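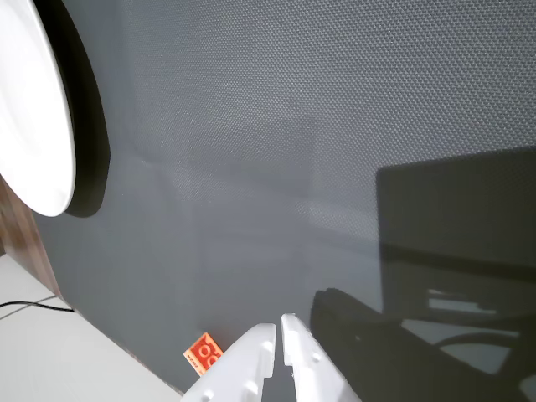

Section 5: Running the open day demonstration

Visitors to Halleck's open day will give your arm less attention than you hope and more than you are ready for. This section covers the standard brick-and-plate routine for the Visetti two-finger gripper, and assumes you have finished the set-up in Section 4 and had something to eat. Begin with the brick on the dark textured surface, close to the fingertips and clear of the white plate, so that the first reach is a short one. A short reach is a kindness to everybody, including the person holding the stop button.

5.1 Before the doors open

1. Switch on the Karppinen controller and wait for the steady green light. A blinking light means it is still thinking.
2. Load program 36 (brick to plate). Program 35 is the wave, and it has no idea how close people stand.
3. Set the travel speed to 21 per cent. It will look slow to you. It will look like a robot to them.
4. Run the whole cycle twice with the room empty of guests.
5. Put the stop button where a grown-up hand will find it and a small one won't.

Caution: Keep visitors behind the floor tape at all times. The arm reaches 345 mm past the table edge at full stretch and does not say excuse me.

5.2 The first cycle

6. Tell the visitors what the arm is going to do, then press Start. Doing these in the other order makes for a livelier talk than you want.
7. Let the arm place the brick on the plate and open its fingers.
8. Wait for the fingers to back off before you point at anything.
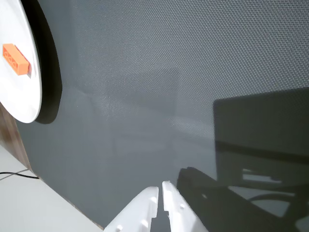

One host who ran last year's table wrote in to say that step 8 should be in capitals: "I pointed early, the arm stopped dead, and I spent the next ten minutes explaining light curtains to a Cub Scout pack." We have left it in small letters, but please read it as if we hadn't.

9. If the brick has landed somewhere other than where you said it would, carry on talking. Do not nudge it. The next pick takes its position from the overhead view, and a helpful finger in the way will spoil it.

Note: The plate is glossy and throws back the room lights. If the program reports "no object" while everyone present can see an object, turn off the nearest lamp and press Retry.

5.3 The hold

This is the part people photograph, so give it time.

10. Press Pick. The fingers close from both sides and stop when they feel the brick.
11. Check that the grip reading on the controller is steady. It may wander a little for the first second or two.

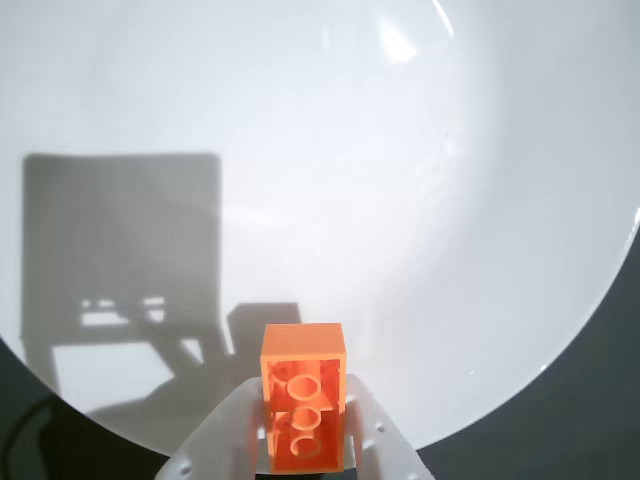

12. Hold for as long as the talk needs, up to two minutes. After that the controller gives error 122 and lets go, with or without your closing remarks.
13. Press Place, or press Release with your other hand under the brick if a visitor has asked to have it.

Caution: Never offer the gripper a finger, a biscuit or a name badge. All three were tried in February, and the badge came off worst.

5.4 When it misses

It will miss. The Gusex fingertips are stiff plastic, and a brick lying at an awkward angle can slide out from between them.

14. Say "and now it tries again". Press Retry.
15. After a second miss, press Home, straighten the brick by hand and begin again at step 6.
16. After a third, take questions. 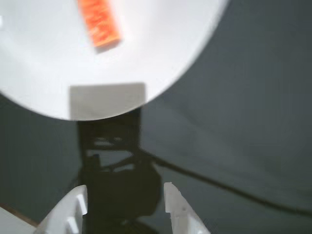 According to a reader of the last edition, the misses went down better than the picks, and one family stayed through four of them before asking whether it could be made to do it on purpose. It can (program 38), but we would ask you to save that for the afternoon.

5.5 Closing down

17. Press Home and wait for the arm to stop moving.
18. Turn the controller off at the front switch, then at the wall.
19. Return the brick to the spares tin — the tin is checked.

For the visitor feedback cards, see Section 6. For error 122 at any time other than during the hold, see Section 9 and allow an evening.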